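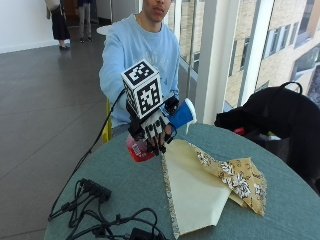
Exhibition Practice, Unit 4
Handout: Showing work in borrowed buildings

This unit looks at exhibitions held in places that were not built as galleries: chapels, theatres, bath houses, old shops. Read it before the visit to the Lokora in February.

1. The building comes first
A gallery wall can be filled, drilled and repainted. A listed chapel wall usually cannot. Ask the owner for written terms before any artist is invited, and find out which rooms the public may enter. At Nimside the organisers were given the nave but not the gallery stairs, and two hanging pieces had to be shown on the floor.

2. Light
Old buildings often have large windows and no blinds. Visit in the morning and again late in the afternoon, and note where the glare falls. Works on paper should be kept well away from direct sun. Film over the glass is cheap, but some owners refuse it.

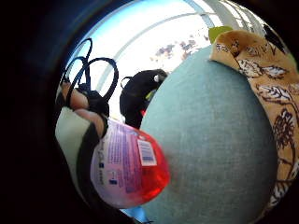
Bright window with reddish-brown foliage or blossom outside.

3. Fixings and floors
Freestanding panels are the usual answer. The Imel show used 40 of them, weighted at the foot, with nothing fixed to the walls. Check the floor loading in writing if you plan to bring in stone or cast metal. Felt pads go under everything – including chairs for the invigilators.

4. Money
The Delacroix bath house charged a flat fee of 800 euros, with heating and cleaning extra. Students tend to leave out insurance, late opening and the cost of putting the room back as it was. Put all of these in the first draft of the budget. 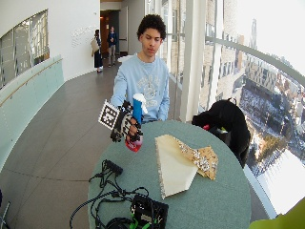 Spray bottle with a blue body and white trigger head, held over the near edge of a round table.

5. For the next session
Choose a building you can get to easily. Draw a simple plan and mark the doors, windows and sockets. Write one page on what you would show there and what you would leave out.

Hand in by email. Late work needs a note from your tutor.

Last revised 29 Dec 2018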